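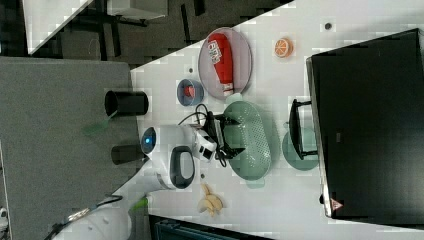
4. Where things count as put away

4.1 Objects and setting

The second study moved from drawn kitchens to a real table. In the first study people had sorted printed cards, and several of them told us that a card with a bowl on it does not feel like a bowl. Kwan and Tai therefore put together a set of ordinary kitchen things that could share one white tabletop: a plate, a small bowl, a mug, a perforated oval piece in pale green, a ketchup bottle, and some fruit. A black toaster oven stayed on the table throughout, as one does in many small kitchens, and took up a good part of the surface.

We wanted things that differ in how strongly they ask for something to be put in or on them. A bowl does this strongly. A mug does it for liquids and hardly at all for fruit, at least according to our participants. A plate is in between, for it will take nearly anything but holds most of it loosely. The perforated piece was chosen because people do not agree on what it is. In the pilot it was called a colander, a tray, a drainer, and "the thing grapes go in," and the name a person used often told us what they would do with it.

The fruit was kept small so that any of it would fit in any of the containers. The ketchup bottle was the only packaged item. It was included as a thing that belongs in the kitchen but has no business on a plate, and we expected its place to be judged more strictly than the others.

4.2 Arrangements

Each arrangement began from the same general layout, with the plate toward the far side, the bowl to its left, and the perforated piece nearer the middle. From there we moved one or two things at a time. In the arrangements we call mixed, at least one item was inside a suitable container and at least one was somewhere a tidy person would probably not leave it. Figure 2 shows a mixed arrangement.

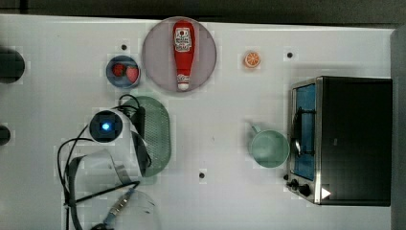 Figure 2. A mixed arrangement. The strawberries are in the small bowl, the ketchup bottle lies on the plate, and the orange slice is on the bare tabletop. The mug stands beside the toaster oven.

There were 14 arrangements in all. Sixty-six adults took part, recruited through notices at the Hughes building and the Rikwood housing office. Each saw 8 arrangements in a shuffled order and was asked the same 3 questions for every item: whether it was put away, whether it was in the way, and where they would move it if they could move it once. They answered out loud and Chien wrote the answers down. No time limit was given. Sessions were held in November, mostly in the late afternoon, and Lui repeated the instructions word for word at the start of each one.

Participants could walk along the near side of the table but were asked to keep their hands off the things on it. We had allowed touching in the pilot and found that people began to tidy while they were still talking, which left us with a different arrangement from the one they were describing.

4.3 Judgments for fruit

Fruit in the bowl was called put away by nearly everyone. The few who disagreed did so on grounds of storage – they said that cut or soft fruit belongs in a refrigerator and that a bowl on a table is only a stop on the way there. Fruit on the bare surface was seldom called put away, but it was not always called in the way either. An orange slice well clear of the other things tended to be described as "out" or "being used." The same slice close to the toaster oven was far more likely to be called in the way, and some people mentioned heat, although we had told them the oven was off.

The perforated piece split the group. Those who called it a colander treated fruit in it as being in the middle of a job. Those who called it a tray treated the same fruit as finished with. We had not planned to analyze the naming separately and did so only after Coelho noticed the pattern in the notes.

4.4 Judgments for the bottle

The ketchup bottle behaved as expected in one respect. Very few people said it was put away when it was on the plate. Their reasons were less uniform than we had thought they would be. One group objected to the plate, which they felt was now occupied and could not be used for food. Another group objected to the bottle lying down, and would have accepted it on the plate if it had been stood up. A smaller group had no objection to either and said only that ketchup goes in a cupboard.

When asked for a single move, most people moved the bottle first and left the fruit alone. This held even in arrangements where they had just called the fruit in the way. The size of the bottle may be part of it, and so may its color. We cannot separate the two with this set of objects.

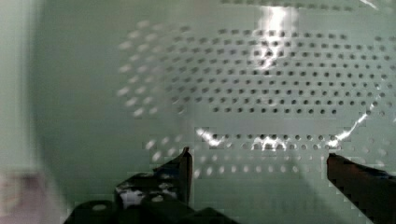

4.5 Surfaces with holes

The perforated piece raised a further question that we had not met with the cards. Several participants said that a surface with holes is never quite a place to leave something. One described it as "a floor you can see through." Others pointed out that it would do well enough for a strawberry but would let crumbs or rice fall to the table – so whether it held a thing depended on the thing. On the printed cards the holes had been drawn as a few large dots, and no participant had brought them up.

We therefore coded the answers for this object twice, once by the name the participant gave it and once by whether the holes were mentioned at all. The two codings overlap only in part. People who said "tray" mentioned holes less often, but when they did, they went on to change their answer more often than the others. Where an answer was changed during a session, we kept both versions and used the later one in the counts. The coding sheet follows the Zemik scheme from the first study, with one added line for objects that were renamed partway through.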